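Sugden Estuary Study Links Seabed Noise to Changes in Seal Haul-Out Sites
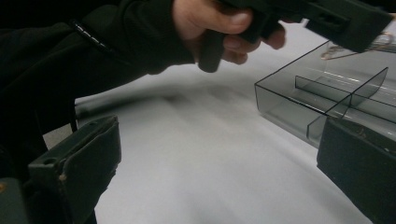

A black handheld gripper with a trigger handle, held in the right hand.

Harbor seals in the Sugden estuary have moved away from three of their regular resting sites, according to a report released in April by the Tandov Institute for Coastal Research. The report covers 10 years of shoreline surveys and is the first to compare seal counts in the estuary with underwater sound records.

Survey teams recorded an average of 189 seals at the three sites during the first breeding season of the study. By the final season, most animals were resting on the outer sandbars near Prerkik Point, where boat traffic is lighter. The total number of seals in the estuary did not change significantly over the period.

"The population appears stable, but its use of the estuary has shifted," said Nives Mazza, lead author of the report. "Animals that rest farther from their feeding grounds may spend more energy on each trip. We do not yet know whether this affects pup survival."

The authors compared the survey results with recordings from seabed listening stations operated under the Tiltell monitoring program. Sites with the highest levels of low-frequency noise showed the earliest declines in use. The report notes that shoreline erosion may also have played a part at the northernmost site – a factor the study was not designed to measure.

Among its recommendations, the report calls for a seasonal speed limit for vessels passing within 200 meters of active haul-out areas. It also asks that dredging in the main channel be scheduled outside the pupping season wherever possible.

The Institute has submitted the findings to the regional harbor authority, which is reviewing its vessel management plan. Written comments on the plan will be accepted through the end of the review period. Survey data and station records are available to researchers on request from the Institute's data office.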